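Section 4. Kitchen Table Set-up, Seasoning Task
Tunamton Chore Kit, user guide, rev. February 25, 2019
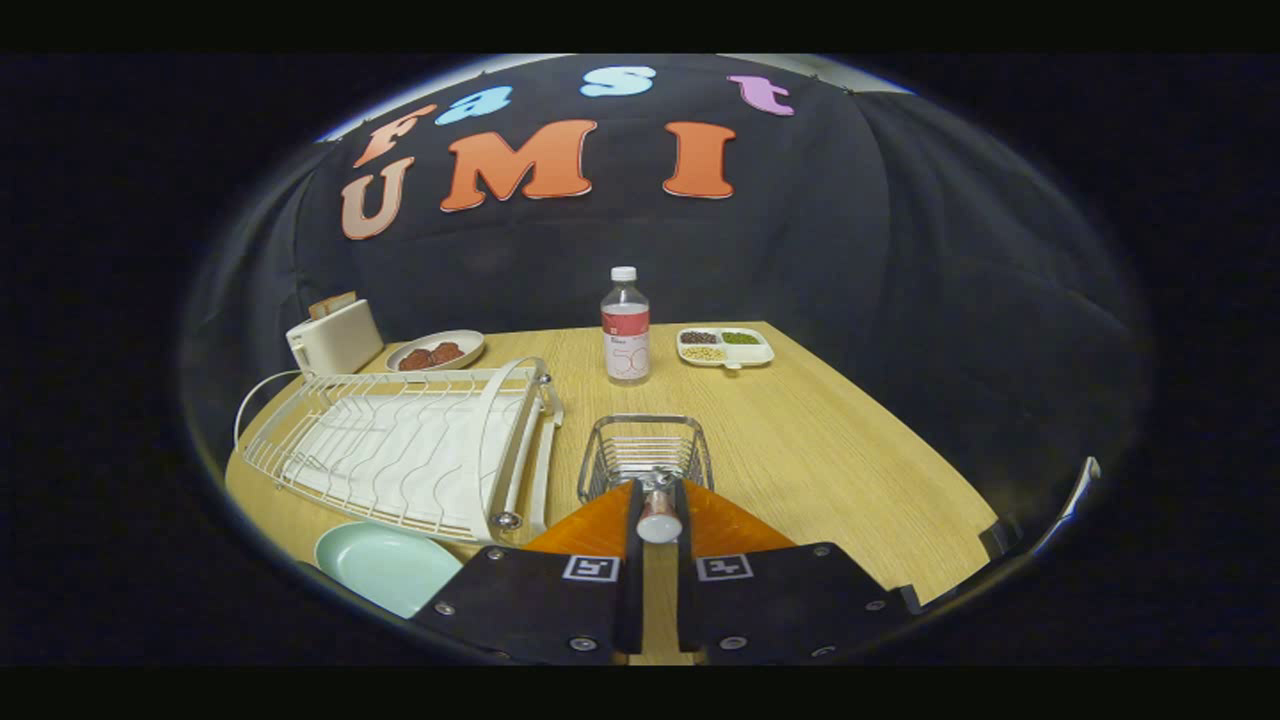 Fig. 4-1. Table laid for seasoning task. Bottle in jaws, wire basket ahead.

Read section 3 first. Jaws must be zeroed before anything goes on the table.

4.1 What the kit can and can't do

Short version for new sites: it does pieces of chores. Pick up a bottle, put it in a basket, fine most days. Clear a table after dinner, start to finish, no. Renata Quiroga's last bench run was 26 tries at the bottle-to-basket move, 19 good. Dropped bottles mostly, plus a couple of runs stopped by hand. Don't promise anybody a cook.

4.2 Laying the table

1. Hang the black cloth behind the table. Soft folds OK. Letters are optional, but leave them alone once a session has started.
2. Toaster to back left corner, bread in slots. Cord goes down over the left edge, never across the work area.
3. Plate with the two patties next, right of the toaster.
4. Water bottle, cap on tight. Then the bean tray to the right of it. Keep the tray well in from the edges, beans get everywhere.
5. Dish rack at left front, set on a diagonal. Leave it empty for this task.
6. Mint plate in front of the rack.
7. Small wire basket front center, in line with the water bottle.
8. Step back and compare with Fig. 4-1. Close is good enough, we want some variation between sessons.

CAUTION: Toaster is a prop here. Do not switch on.

4.3 Loading the seasoning bottle

1. Open jaws all the way.
2. Hold the bottle between the orange tips. Metallic top clear of the jaws.
3. Close slowly. Stop when it holds. Body should not flex.
4. Tug test, light.
5. Check both square markers, one on each finger. Wipe if greasy. Smudged marker = lost tracking = bad run.

NOTE: Screws on the finger plates work loose. Check every 13 runs, snug only, no thread glue.

4.4 Running

1. Clear hands from the table.
2. Start recording, wait 2 seconds, then move.
3. Come at the basket from the front. Lower, open, back out the same way.
4. If the basket tips, stop. Reset and mark the run as failed. Don't nudge it straight and carry on, Malcolm Marsden had to throw out a whole January batch over that.

4.5 Not supported yet

Shaking seasoning onto food. Scooping beans. Loading the rack with wet plates (dry ones are in section 6, slow). Anything hot.

Questions on jaws or markers go to Mitsuko Sakamoto. Replacement tips are ordered thru Prokitz, see parts list at the back.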